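Section 3: Setting up a heritage listing entry

Before you start, have the site's name, its rough location and one source you'd be willing to defend in front of a stranger. Your uncle does not count as a source.

1. Open the Carna register and choose New Entry. If the button is grey, you have been logged out again.

2. Type the site name as the locals spell it. Hodoroagă keeps its accent. The search copes perfectly well without it, but the people who live there may not.

3. Fill in Built. A decade is fine. "Very old" was accepted until January and is not any more.

4. Choose a Condition: Intact, Altered, Ruined or Site Only. One wall still standing is Ruined, however fond of it you are.

Note: Summaries are limited to 80 words. The counter turns red at 80 and stops you typing at 80, so the warning is mostly decorative.

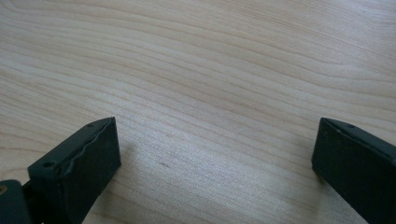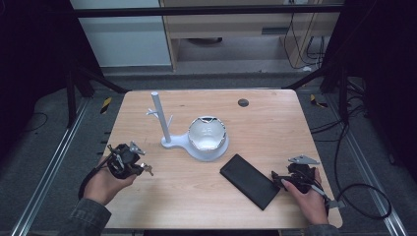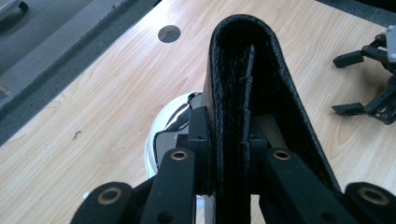 5. Under Ownership / Access, say who owns the place and whether visitors are welcome. If the gate is locked 11 months of the year, write that down – people drive a long way.

6. Add up to 21 alternative names. Gavon Manor has used most of its allowance, chiefly on spelling mistakes with a good pedigree.

7. Press Save, then Submit. They are different buttons with different colours and only the second one sends anything.

Caution: Merging two entries can't be undone. Check the parish and the county on both before you press Merge.

Entries left as drafts are deleted after 3 weeks.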